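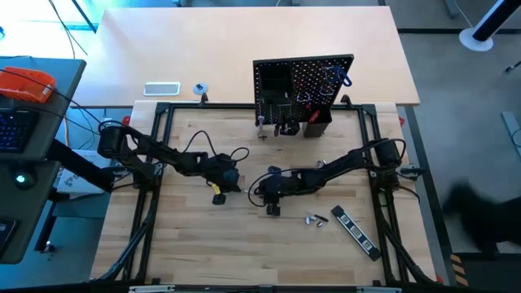 Eoin Mac an tSaoi thinks we should throw out item 14 altogether. His point is that "the government hides things from people" isn't a conspiracy belief, it's just what most adults would say about any government, and it drags the whole scale up. I half agree. Leaving it in for now but scoring with and without.

December, notebook, belief survey wave 2

Final file came over from Votora at 9:40. 2841 completes before cleaning. Took out the straight-liners and the ones who finished in under 3 minutes. Dunne's script flagged a few more with the same answers typed into the open box, left those in until I can read them properly.

Split was by wording. Half got "Do you believe the moon landings were faked?" and half got the agree/disagree version. Agree/disagree comes out higher, same direction as wave 1. The "don't know" button was on the first screen only in the Tirnadham sample, so don't pool that one with the rest. 769 cases in it. I've marked them in column F.

Open answers: a lot of people who ticked "faked" then wrote that they meant the photos or the TV footage and think the landing itself happened. We have no code for that. Added code 30, "footage only", and started over from the top of the sheet. Slow going.

Ladedis want a single percentage for their summary. Told them they'd get two, one for each wording, with the question text printed next to it. No answer yet.

Still to do:
- weights, region is wrong for the late batch
- second coder for the open answers
- ask Eoin if his objection covers item 9 too, it's nearly the same sentence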